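Eneda Desk Tray, Small, Gray
Sold by Trendora

Last updated: Tuesday, November 5, 2019

Shares 4 | Comments 3

I started carrying the Eneda because I got tired of losing my scissors. I mean it, I own a shop and I was still cutting tape with my teeth! A big desk organizer takes up half the table and fills with junk in a week, so I went looking for something small, and this little tray has been on my own table since May.

It's a plain rectangle, gray, and low enough that you can grab a pen without looking. I keep paper clips in mine, plus a stub of pencil and whatever keys I've got that day (my wife says it's a key tray now, fine). It comes in gray or sand. The sand one shows ink, so go gray if you're messy like me.

Cleaning is easy: warm water, a drop of dish soap, wipe it dry. Please keep it out of the dishwasher. I tried, and the first one came out with a bend in it that never went away.

If you want more room, the Sterura is the same idea but longer, and two small ones next to each other do the job just as well. I pack every order myself, usually the same day if you get it in before 3. Returns are fine for any reason, just send it back clean.

One more thing, people keep asking if it slides around. Mine doesn't, but I've got a pretty dull tabletop. On glass I'd stick a bit of felt under the corners, and I'll throw some in if you leave a note with your order.
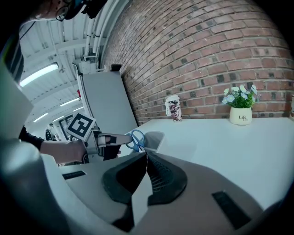 Small gray tray on a white table, with blue-handled scissors and the "Life" flower pot.

Questions go to me, Torbjørn Hovland, through the shop's contact page.

2,316 views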